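Soft fingers or flat jaws

I spent the afternoon on the soft blue fingers, after a week with the flat metal jaws from Nolte. The drinks on the table are all lying down, which is harder than standing. The green bottle went first, approached from the base end with the wrist camera on.

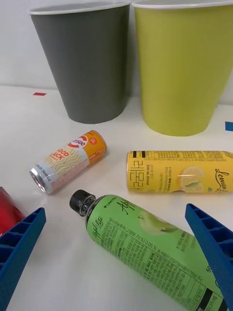 Volker Teuber wrote back that ribbed fingers twist under a full bottle and I should go in square to the side. Fair enough. I had set the approach angle by eye and never changed it from November.

For the wider view I use the fixed camera. It has the cups and the tape marks in it, so I can check my positions — the wrist view is too tight for that. 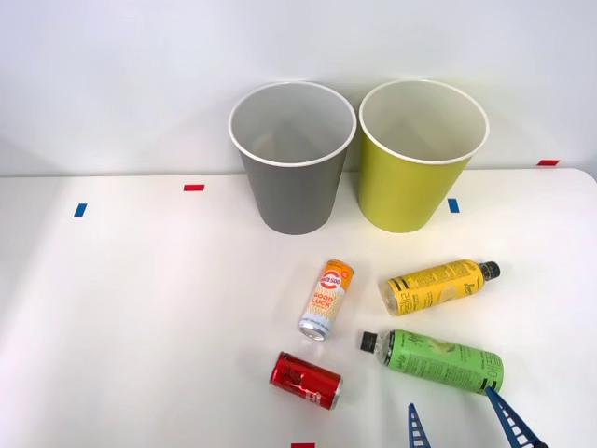 What I changed

Grip force is down to 195 on the controller. The metal jaws go back on next.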